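Guides > Around the house > Storage > Sorting out an open shelving cabinet

How to sort out an open shelving cabinet and keep it that way

I have had a tall set of wooden shelves in every kitchen I've ever cooked in, and in every one of them the same thing has happened. The jars I use daily creep to the front, the things I was given as presents drift to the back, and by December I'm on a stool with a torch looking for the nutmeg. So this is the way I go through mine now, and it takes me an afternoon with the radio on and at least two pots of tea.

Start by taking everything off. I know it is tempting to do one shelf at a time (I did that for years!) but you end up shuffling the same tins up and down and you never get to the dust behind them. Spread an old sheet on the floor or clear the table, and put things down in loose groups as they come: baking, breakfast, tins, teas, the odd bits that don't belong in a kitchen at all.

Wipe the shelves with a cloth wrung out in warm water and a small drop of washing-up liquid, going along the grain. Do the undersides too, as steam and cooking grease settle there and go sticky. Then go over them again with a clean damp cloth, dry them with a tea towel, and leave the whole thing to air while you have your first cup. If your shelves are bare wood you might like to rub in a little oil at this stage. I use the Vodell one, which smells faintly of oranges, but let it dry overnight before anything goes back.

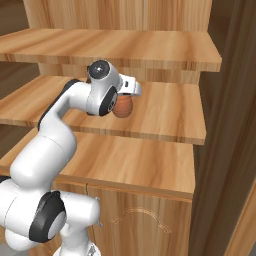

HOSNESS, 23 August 2023 – I have gone back over this page after a summer of using the method in the new house, and the part I've changed most is the order in which things go back.

I used to fill from the top down. Now I begin with the middle shelf, the one you can reach without bending or stretching, and I'm quite strict about it. Only things I use every week go there. Oats, tea, salt, the good oil, and a bowl for whatever small things would otherwise roll about. If you find you can't fit it all in, take something out and be firm with yourself – the rice can live lower down and won't mind.

Heavy things go at the bottom. That means flour in its big tub, the casserole, bottles, and any bag that needs two hands. The top is for light things you want only now and then, such as cake tins and the picnic flask.

Next, measure the gaps before you buy any boxes or baskets. I once came home with a lovely set from Plulusel and found they were too tall by the width of a finger, and back they went on the bus. My shelves are 289 mm deep, so I look for something a bit shorter than that and leave room at the back for air to move.

Label the fronts and not the lids, and write the date on anything you've decanted. A strip of masking tape and a pencil will do very nicely.

After that it's a matter of seven minutes on a Sunday evening, putting back what has wandered and wiping up any spilt sugar. I leave the deep clean until the spring, when the windows can be open all day.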